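Ticket: Limewood figure, crack through base and left ankle
Status: open, waiting on customer
Reading time: 4 minutes
Last updated: 23 August 2025

Opened by customer (via web form)

Carved standing figure, limewood, bought from your spring show. Title on the card was "Bramance." There is a crack running up from the underside of the base into the left ankle. It wasn't there when I unpacked it. I have not dropped it, my children have not dropped it, and the cat is fourteen and doesn't get up that high. Paid 4,000 for it and would like to know if it is going to fall over.

Reply, Geum-ok Won, Stuvell Gallery workshop

Thank you, and sorry. It's unlikely to fall over. The base is one block with the feet, and the weight sits mostly over the right leg, which the sculptor did on purpose and which I have never been so glad of.

Could you tell me:
– which way the crack runs compared with the grain
– where the figure stands, and what is under or next to it
– whether you can get a fingernail in the crack
– what the humidity is in the room, if you own anything that tells you

Please don't put glue in it.

Customer

Runs with the grain. Fingernail goes in at the bottom, not at the ankle. It stands on a shelf in the study. I bought a humidity meter today and it says 31 percent, then 45 percent when I breathed on it. I have already put a little glue in it.

Geum-ok Won

What kind of glue?

Customer

The kind from the kitchen drawer.

Geum-ok Won

All right. Does the bottle say wood glue, white glue, or something with the word "instant" in large type? And please stop breathing on the meter.

Customer

White school glue. It went in about as far as the base and then came back out.

Workshop note (internal)

White school glue is the best bad news available. It softens with warm water on a cotton swab and most of it will come away. Instant glue would have meant cutting it out and explaining the scar to Seol, who carved the piece and has opinions about scars.

Seol says the block came from the same plank as two other figures, both fine so far. The plank was dried slowly and had been indoors since June of the year before. Seol also says that nobody in the history of limewood has ever had a problem with it before selling it to somebody with a heated shelf. I have left that part out of the reply. 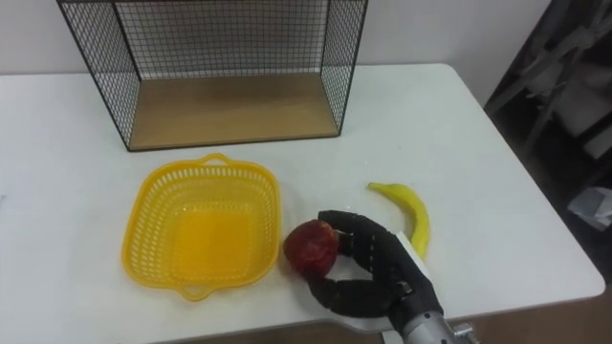
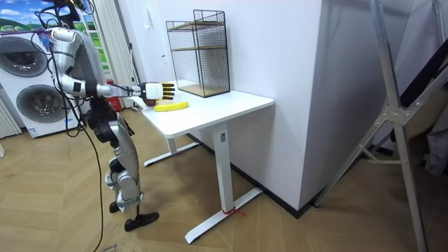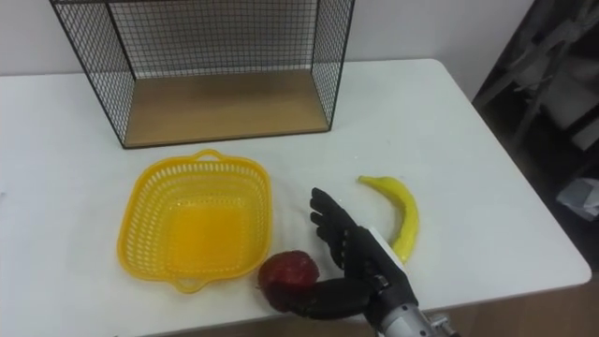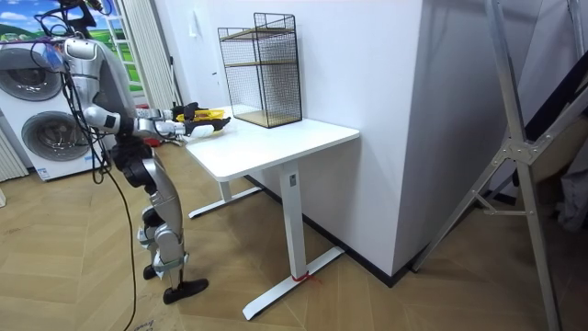 Geum-ok Won

Is there a heat source under the shelf? Radiator, floor vent, a computer that runs all night, anything like that.

Customer

There is a radiator. I don't see how it matters as it's a good arm's length below. The figure is not on the radiator.

Geum-ok Won

The figure doesn't have to be on the radiator. Warm air rises along the wall, reaches the shelf, and dries the end grain on the underside of the base, where you can't see it and where wood gives up moisture fastest. The outside shrinks, the middle stays put, and something has to open. It opened at the bottom and headed for the ankle.

Steps, in order:

1. Move the figure to an inside wall, away from radiators and windows. Lift it by the base, with both hands. Please don't pick it up by the arm, however much the arm looks like a handle.
2. Leave it alone for 6 weeks.
3. Mark the end of the crack with a small piece of paper taped to the shelf beside the base, not to the figure. Take a photo once a week from the same spot.
4. Keep the meter nearby and send me the readings with the photos.

If the crack closes on its own, even partway, we'll leave the ankle as it is and fill only the base. If it stays open I'd like the figure back here. I'd clean out the glue, fit a thin sliver of limewood with hide glue, and tone it to match. The foot was finished with Prandik wax and nothing else, so the toning is the fussy part.

Customer

Moved it to the hall. I used both hands. Is the Prandik wax something I should be putting on it in the meantime?

Geum-ok Won

No. It would get into the crack and nothing would stick afterward, including my repair.

Customer

How much wax would be a problem?

Geum-ok Won

I'm going to ask you to put the tin down and write back when you have the first week's photo.

Customer

Photo attached. The tin is back in the drawer. Hall reads 45 percent without help from me. The crack looks the same to me but my wife thinks it's shorter at the ankle end.

Workshop note (internal)

Compared with the first photo: she may be right, by a hair. Radiator was off all week in any case, so I'm not drawing anything from it yet. Seol has asked to see the next one. Ticket left open.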